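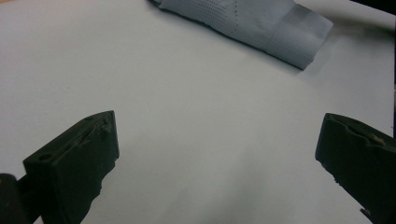

I'm very pleased (and a bit short of sleep) to announce that Wastberg, our new restaurant in the old tram depot at Pravholm, opens its doors in December. It's the second place I've run with Kaj Frandsen, who some of you will know from the kitchen at Aner, and it's by far the bigger of the two. We've gone for smooth, plain white tabletops with a matte finish and no pattern on them at all, so please don't expect tablecloths. Kaj wanted dark wood. We argued about it for most of a summer and I won, and in return he got his way on the bread, the lighting and nearly everything else.

For anyone who hasn't been out to Pravholm in a while, the depot is the long brick building behind the swimming baths, with the clock that runs fast. Trams were mended there for years and then it was a carpet shop. We've kept the rails in the floor. They run right down the middle of the dining room and they're set flush, so you won't trip, and at the far end there's an actual tram! Number 17, built for the Overgaard line, with its bell and its slatted seats and a driver's handle you are allowed to touch. You can eat in it if you book ahead. It's a squeeze for tall people, I'll be straight with you, but children go quiet when they see it and so did I.

The tram came to us through Benedita Henriques, who spent two years getting it back into shape in a barn outside Overgaard. She found the original destination blinds rolled up under a seat and they now hang behind the bar. If you want to know which end of the tram is the front, ask her on opening night. I've been told three times and still can't say.

Now, the food. Kaj is cooking the sort of thing he grew up with: smoked eel, pork with crackling, pickled cucumbers that make your eyes water, fried plaice with a heap of buttery potatoes. Kolbrún Bundgaard has joined us from Aner to look after puddings, and her rhubarb and almond tart is staying on the menu for as long as I have a say in it. There's a proper vegetarian side to things too — the celeriac pie has already caused one small row among the staff over the last slice. Breakfast starts at half past seven and the kitchen takes its last dinner orders at nine in the evening. In between you can come in for coffee and a bun and sit as long as you like.

"People kept asking me if it would be a museum with sandwiches or a restaurant with a tram in it," says Kaj. "It's a restaurant. But I do go and ring the bell when I've finished for the night."

Along the back wall we've hung part of the Pravholm tram collection, 575 tickets, timetables, cap badges and photographs lent to us by Skarphéðinn Brynjólfsdóttir. The whole collection comes to 1,521 items and we'll be swapping things over each season, so it's worth having another look if you come back in spring. The oldest tickets are in the case nearest the coats. You don't need to be eating to see any of it, and there's no charge. Just tell whoever's at the door that you've come for the wall and they'll wave you through.

A few practical bits. The number 2 bus stops outside, and the car park by the baths is free after six. The main door is step-free and so is the whole dining room, though getting into the tram itself means one high step, and we haven't found a way round that yet. Dogs are fine at the tables by the big doors. Bookings for dinner open at the start of the month, by phone or at the counter, and we're keeping the long bench by the kitchen for people who just turn up. Breakfast and lunch won't be bookable at all.

We're having a press evening shortly before we open to the public, from five o'clock, with a few plates of everything and a ride-along talk from Benedita (the tram doesn't go anywhere, but she tells it as if it does). Writers and photographers are welcome and so are local bloggers. Kaj, Kolbrún and I will all be about and happy to chat, and you're welcome to take pictures in the kitchen as long as you stay clear of the fryer.

To put your name down for the press evening, or to ask for menus or interviews, please contact me, Steinar Steinarsdóttir, at Wastberg, The Old Tram Depot, Pravholm. Mornings before eleven are best. After that I'm usually carrying chairs.

ENDS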